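Grondport Household Notes
Keeping a home inventory database in working order
By Marianna Grabowska

These tips apply to any small relational database kept at home for household records: contents lists, appliance serial numbers, warranty dates, workshop stock. I run mine on Kurek, a single-file engine that works on an old laptop in the utility room. The commands differ from one engine to the next, but the principles do not.

Decide what a row is

Before creating a table, write down what one row stands for. In a stock table, a row can be a single physical object or a type of object with a quantity. Both work. Mixing them does not, and the fault usually shows up months later when the totals are wrong.

I use one row per object for anything with a serial number and one row per type for everything else, in separate tables. Drills and kettles go in the first. Screws, light bulbs, tea towels and socks go in the second. 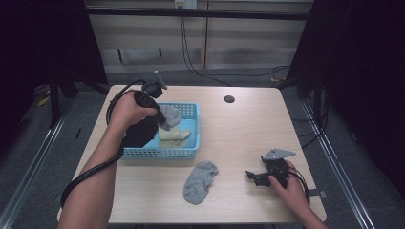
The quantity column should be an integer with a check constraint that refuses negative values. If items are used in pairs, record pairs or record single items, and put the unit in the column name so that it cannot be forgotten. A column called qty tells you very little a year on.

Use a key that means nothing

Do not use the name of an item as its primary key. Names get corrected, and every table that refers to them then has to be corrected too. A plain automatic number is enough. Print it on a label if the object will take one. On tools, put the label on the flat of the handle where the hand does not rub. On crockery, label the shelf.

Do not reuse numbers after an item is thrown away. Leave the row in place and fill in a disposed_on date. My table has 135 rows, a fair share of them for things that left the house long ago, and the file is still smaller than a single photograph.

Keep locations in their own table

Typing the location as free text produces "loft", "Loft", "the loft" and "attic". Make a location table and refer to it by number. If storage is nested (a tin in a drawer in a cabinet), add a parent column pointing back to the same table. Stop at 4 levels. Beyond that it is quicker to open the drawer and look.

Dates

Store dates as year, month, day, in that order, in a proper date column. Text dates sort in the wrong order and cannot be compared with today's date. For a warranty, store the purchase date and the term in months as two columns and let a query work out the expiry. Retailers sometimes extend the term, and changing one figure is less trouble than recalculating by hand.

Where the receipt shows only a month, such as February, enter the first of the month and set a date_is_approximate flag. Do not leave the field blank.

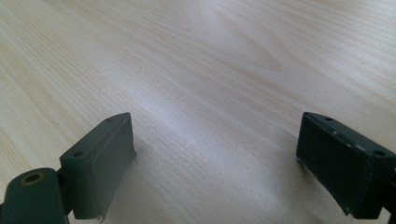 Backups

Copying a database file while something is writing to it can give a copy that will not open. Use the backup command supplied with the engine, or close the program first. In Kurek the command is under File, Save Snapshot.

Keep two copies on separate devices, one of them outside the house. Mine is on a memory stick at my sister's in Dreltdale and is swapped whenever I visit. Test the copy by restoring it to a different folder and running a row count on each table. I do this on a Tuesday evening, when the laptop is otherwise idle.

Importing from a spreadsheet

Load the spreadsheet into a staging table in which every column is text. Clean it there, then insert into the real tables. Common faults:

- trailing spaces, which make identical names look different
- leading zeros stripped from serial numbers
- merged cells, which arrive as blanks
- a totals row at the bottom, imported as an item

Indexes

A household database rarely needs any beyond the primary keys. If a search by serial number feels slow, check first that the file is not being opened across a weak wireless link. The Dristevent add-on for Kurek creates an index on every column by default. Turn this off under Preferences, Storage, then rebuild the file once to recover the space.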